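Bleeding a hydronic radiator, quick version

Updated May 27, 2023

Cold at the top, hot at the bottom = air in it. Easy fix before the cold sets in, I do ours every October.

You need: radiator key, old rag, small tub. Ours are Nomau rads and take the standard square key, some Drima ones just want a flat screwdriver.

1. Heating off. Wait 60 minutes, let it all cool down.
2. Find the bleed valve, top corner, one end.
3. Rag under it, tub under the rag.
4. Quarter turn anticlockwise. Hissing is good. Dont take the screw right out.
5. Water comes in a steady dribble, close it. Snug, not gorilla tight. 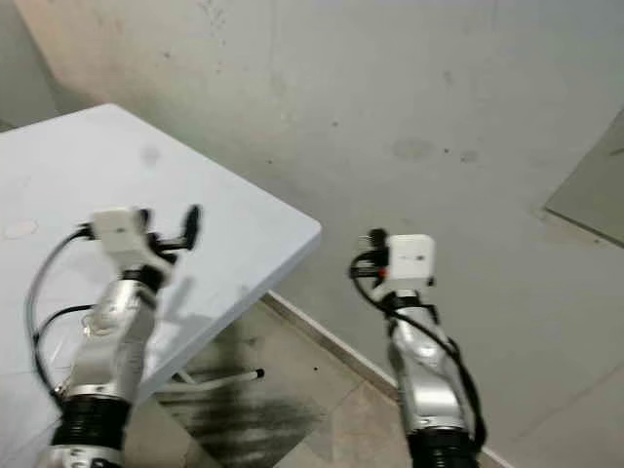 Start with the rad closest to the boiler on the ground floor and work outwards, upstairs last. Water will be black the first time, sludge, normal. It stains though. A tiled floor like the one by the white table wipes clean, carpet wont, so put down an old towel as well if you've got carpet.

Then check the boiler guage. Low? Top up through the filling loop, slowly, and shut both taps after. Heating back on, feel the tops again in an hour.

Still cold in the same spot after 6 goes, thats sludge and it needs a flush. Diffrent job.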